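Abridgement (publishing)

An abridgement is a shortened version of a written work that keeps the main narrative or argument of the source. It differs from a summary, which restates the content in new words, and from an excerpt, which reproduces one passage whole. Abridgements are made for younger readers, for language learners, for audio recording and for serial publication.

Methods

Two methods are in common use. In cutting, the editor removes words, sentences or chapters and leaves the remaining text as the author wrote it. In retelling, a second writer composes new prose that follows the plot of the source. Many editions mix the two – descriptive passages are cut, and the joins are rewritten so that tense, speaker and place stay clear.

The degree of abridgement is usually stated as a ratio of the new word count to the old. Publishers seldom print this figure. The Rillell catalog of shortened prose, which lists 2,356 editions, records a ratio for 394 of them. For the remainder only the page count is given, and page counts from different trim sizes cannot be compared directly.

Episodic works

Long novels built from separate episodes are the easiest to shorten by cutting, as whole adventures can be dropped without damage to the rest. The Chinese novel Journey to the West, published in the 16th century, has 100 chapters in its standard form. Editors of short versions generally keep the opening chapters on the Monkey King and a selection of the later encounters on the road to India. The verse passages, which are numerous in the full text, are often removed.

Works with a single tightly linked plot present more difficulty. A minor figure who appears in chapter two may be needed in the last chapter, and the editor must either keep both appearances or assign the later action to another character.

Editions for young readers

Abridgements for young readers are commonly issued in numbered or named series with a shared cover design. Vocabulary may be controlled against a fixed word list. The Kindthorpe scale, used in some school libraries, sorts such editions into 11 levels by sentence length and the share of uncommon words. The Chuang list takes a different approach and sets a base vocabulary of 970 words, with any further word explained at the foot of the page on first use.

Notes, pronunciation guides and chapter questions are frequent additions. In some editions this added matter takes up much of the space saved by the cuts.

Labeling

Practice in labeling varies. Some publishers print "abridged" on the title page, others only on the copyright page, and retellings may carry the name of the original author alone. Library catalogs treat a cut text as a version of the original work, while a free retelling may be entered as a separate work under the name of the reteller.
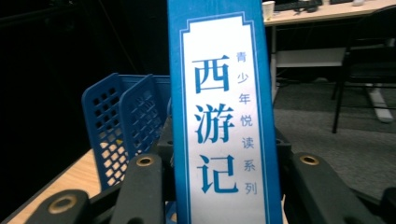

A young readers' edition of Journey to the West (西游记)
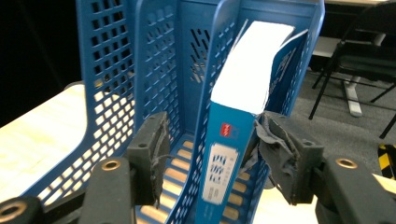

Brukow, June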